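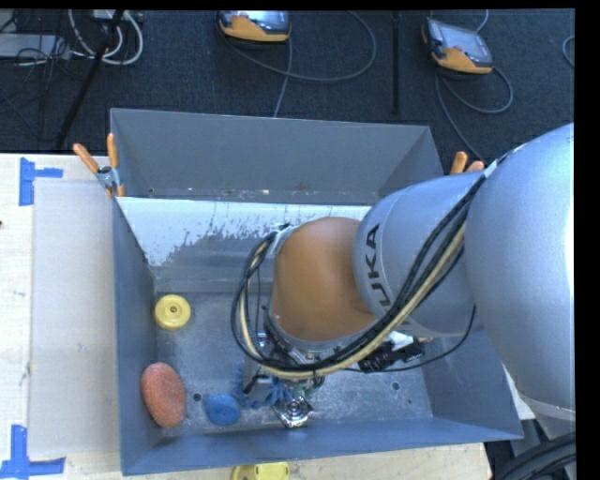

Working Group on Automation of Routine Chores
Minutes of the April Meeting

Present: Bart Segers (chair); the operations manager and the head of housekeeping, Gallodora; the shop supervisor and the safety officer, Van der Linden; the test engineer and the software lead, Rirkari project; the recording secretary.

Apologies: The purchasing manager, Van der Linden. Written comments were received and are noted under item 5.

The chair opened the meeting at 9:30 a.m.

1. Minutes of the previous meeting

The minutes were approved with one correction. Under item 4, "tool crib" should read "returns counter." The secretary will reissue the page.

2. Matters arising

2.1 The list of candidate chores requested by the chair has been received from both member firms. The combined list contains 18 chores. Gallodora's entries are mostly household in nature (sorting linen, clearing and wiping tables, emptying wastebaskets, restocking bathroom supplies). Van der Linden's entries are shop-floor work (clearing parts bins, sweeping chips, returning hand tools, breaking down cartons).

2.2 The safety officer reported that the revised rules for entering the test area have been posted. Members who visit must sign in and must be accompanied by the test engineer.

2.3 The request for additional storage next to the test area remains open.

3. Report on the bin-clearing work

3.1 The test engineer presented the report. The work concerns a single chore: an arm reaches into an open sheet-metal bin with sloped walls, takes hold of whatever is lying on the floor of the bin, and moves it out. The chore was selected at an earlier meeting as one that both firms perform every day in some form. At Van der Linden it is the returns bin. At Gallodora it is the cart in which cleaning items come back mixed at the end of a shift.

3.2 The objects are chosen to differ in shape and surface. The current set includes a yellow plastic disc with a raised hub, a rounded blue piece, and a fuzzy blue item of the brush type. The engineer noted that each raises its own difficulty. A hard disc lying flat gives the gripper little to hold except the hub. A soft item changes shape when it is pressed, and the point chosen for the grasp may no longer be the right one once contact is made.

3.3 The engineer reported 16 attempts in the most recent series. In 11 of these the object was picked up and set down outside the bin without help. The remaining attempts were stopped by the operator or ended with the object still in the bin. Most of the failures involved objects resting near a wall. The arm must come down at an angle in those positions, and the wrist and its cables take up space that a person's hand would not need.

3.4 The head of housekeeping asked how long one pick takes in comparison with a person. The engineer replied that a person is faster by a wide margin and that speed has not been a goal of the present series. The head of housekeeping asked that the reply be recorded in full, in view of the expectations of her staff.

3.5 The shop supervisor asked whether the bin could be given a shallower wall to make the approach easier. The engineer said that this would certainly help, but that the results would then say less about the bins in daily use. The supervisor observed that his department changes bins and racks all the time to suit its people, and that he saw no objection to doing the same for a machine. After discussion it was agreed that both walls should be tried, with results reported separately.

3.6 The software lead described the next revision of the grasp planner, known internally as Drama. The revision is intended to consider the wall and the object together when selecting an approach. It has been tried on recorded data only. The chair asked that the working group not refer to it in outside correspondence until it has been run on the arm.

4. Discussion: which chores are ready

4.1 The chair invited each firm to state its view on whether machines can take over chores from the combined list at present.

4.2 The operations manager stated that Gallodora's rooms are never arranged the same way two days in a row. A chore such as wiping a table is simple only when the table has been cleared, and the clearing is the greater part of the work. In her opinion none of the household chores is ready to be handed over in full. She would consider a machine that did one portion of a chore, at night, in a closed room.

4.3 The shop supervisor took a more favorable view. Several of the shop-floor chores take place at a fixed station, with lighting and surfaces that stay the same. He would accept a machine that cleared most of a bin and left the rest for a person, provided that it stopped safely and made clear what it had left behind. A machine that left an item without saying so would cost his department more time than it saved.

4.4 The safety officer reminded members that a large arm of the kind in use on the bin work cannot share floor space with staff under the present rules, and that any estimate of savings must include the space set aside for it. He added that a smaller arm may be suitable for the household items on the list, few of which are heavy.

4.5 The software lead cautioned against ranking chores by how easy they are for people. Picking a sponge out of a bin requires no training for an employee and remains a hard problem for a gripper, while placing identical parts on a tray all day is hard on a person and well within reach of a machine.

4.6 The chair summarized the positions. It was agreed that the list should be sorted under three headings: suitable for trial now, suitable for trial if the station is changed, and not suitable. It was further agreed that bin clearing belongs under the second heading until the results of item 3.5 are available. Linen sorting was placed under the third heading — the operations manager asked that it be looked at again in the fall.

5. Budget and purchasing

5.1 The written comments of the purchasing manager were read. He requests that no further gripper parts be ordered until the present stock has been entered in the inventory. Agreed.

5.2 The test engineer asked for a second bin with a shallower wall, to be made in the Van der Linden sheet-metal shop. Approved. The cost will be charged to the Rirkari project.

5.3 A proposal to rent a mobile floor sweeper for 2 months was discussed. The shop supervisor was in favor. The head of housekeeping asked whether it could be shared between sites, and the safety officer wished to see the supplier's documents first. Deferred to the next meeting.

6. Communication with staff

6.1 The head of housekeeping reported that some employees have heard that their positions are under review. The chair confirmed that no such review exists within the scope of this working group. A short notice will be drafted for both firms.

6.2 It was suggested that employees who perform the listed chores be invited to watch a series and comment on the choice of objects. The engineer welcomed this and asked for no more than a few visitors at a time.

7. Actions

Secretary: reissue the corrected page of the previous minutes; circulate the chore list under the agreed headings.
Test engineer: repeat the series with both bin walls and report separately; enter gripper parts in the inventory.
Software lead: report on the first runs of the revised planner on the arm.
Shop supervisor: arrange for the second bin to be made.
Safety officer: obtain and review the documents for the floor sweeper.
Chair and head of housekeeping: draft the notice to staff.

8. Other business

The operations manager asked that future meetings begin at 10 a.m. to allow for travel. Agreed.

The meeting was adjourned at 11:40 a.m.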